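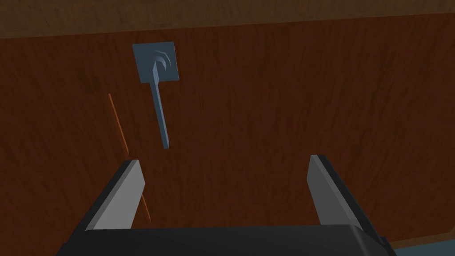 Clinulthorpe and Ristport Visitor Forum
Dining and Day Trips
Thread: Proposed group itinerary, Ristport harbor, January

a_ackah
Moderator
Posted November 23, 2020

Members are invited to comment on the draft itinerary for the January day trip to Ristport. The group will consist of 15 persons traveling by coach from Clinulthorpe. The draft is as follows.

Arrival at the harbor parking area at ten in the morning. Coffee and pastries at the Melitz bakery, taken outdoors if the weather allows. A walk along the harbor wall to the old customs house. Lunch at Antwi, on the upper quay, where a fixed menu has been offered. Free time in the afternoon. Departure at four o'clock.

Comments on the order of stops, the choice of restaurant and the length of the day would be welcome. Members with dietary requirements should write to me directly and not list them in this thread.

Afia Ackah

quaysider
Member

Thank you for preparing this. I support the itinerary in general but must object to the placing of the Melitz stop. The bakery is very busy in the middle of the morning, and a group of this size will fill the counter and much of the sidewalk. Local customers have complained in the past, with some justification. I would propose that the group walk the harbor wall first and visit Melitz afterward.

tollgate_ruth
Member

I respectfully disagree with the previous member. If the group visits the bakery after the walk, it will be eating pastries shortly before a fixed lunch. Antwi serves generous portions. On my last visit I was unable to finish the fish stew, and I had eaten nothing beforehand.

The better course would be to place the pastry order in advance and have two members collect it. The remainder of the group could wait by the benches near the coach.

quaysider
Member

That arrangement would meet my concern entirely, provided that the bakery accepts advance orders in January. It did not do so last winter. I withdraw the objection if someone will confirm the point by telephone.

s_bonsu
Member

I called Melitz this morning. Advance orders are accepted with one day's notice, and payment must be made at the time of ordering. The plum rolls cannot be reserved. Seeded buns, cheese twists and plain rolls can.

I should also like to raise the matter of lunch. Antwi is a good restaurant and I have no complaint about the kitchen. However, the fixed menu consists of soup, fish stew and a baked pudding, and members who do not eat fish are offered only a vegetable plate. The covered market has several stalls serving dumplings, grilled chicken, lentils and flatbread, all at lower prices. Each member could then choose for himself or herself. The purpose of visiting Ristport, in my view, is to eat as its residents do.

Selorm Bonsu

tollgate_ruth
Member

The market is pleasant in June. In January the seating is exposed to the wind on the harbor side, and the tables cannot be reserved. Several of our members are not able to stand for the length of a meal. I would ask that the booking at Antwi be kept.

s_bonsu
Member

The point about seating is accepted. I maintain that the vegetable plate is a poor offering at the same price as the stew.

northbank_ed
Member

May I ask whether the price of lunch has been settled? The total of 1344 given in the earlier circular appeared to include the coach as well as the meal, but this was not stated. Members will wish to know the amount due before committing themselves.

I would add that departure at four o'clock leaves very little of the afternoon. The smokehouse shop on the lower quay opens again after its midday closure at half past two, and there is usually a line.

a_ackah
Moderator

The total of 1344 covers the coach, the driver's meal and lunch for the full group. It does not cover the bakery order, which will be collected separately.

With regard to the hour of departure, the coach company requires the vehicle back in Clinulthorpe by early evening. I am not able to extend the day. Members who wish to visit the smokehouse are advised to go there directly after lunch and to join the line before the doors open.

I have written to Antwi on the question of the vegetable plate. The restaurant has agreed to substitute a mushroom and barley bake, on condition that numbers are confirmed in advance.

s_bonsu
Member

That is a considerable improvement, and I am grateful to the moderator for pursuing it. Please enter my name for the mushroom and barley bake.

I still hope that those who finish lunch early will walk through the market with me. The stall nearest the clock sells a very good pepper relish in small jars.
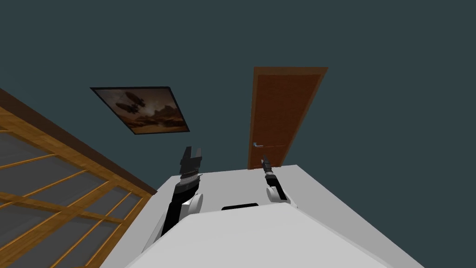

Amended itinerary (posted by a_ackah, Moderator)

10:00 Arrival at the harbor parking area. Two members to collect the bakery order.
10:45 Walk along the harbor wall to the customs house.
12:15 Lunch at Antwi, upper quay. Fish stew or mushroom and barley bake.
2:00 Free time. Market walk with Mr. Bonsu, or smokehouse shop.
4:00 Departure for Clinulthorpe. The coach will not wait.

quaysider
Member

The amended version has my support. I am willing to collect the bakery order if a second person will assist with carrying.

northbank_ed
Member

I will assist. I remain of the opinion that an hour and three-quarters is too long for lunch, and I ask that this be recorded for the next trip.

tollgate_ruth
Member

It is not too long. The pudding is baked to order.

a_ackah
Moderator

Both views are noted. Members should send their choice of main dish to me by private message, together with their bakery selection.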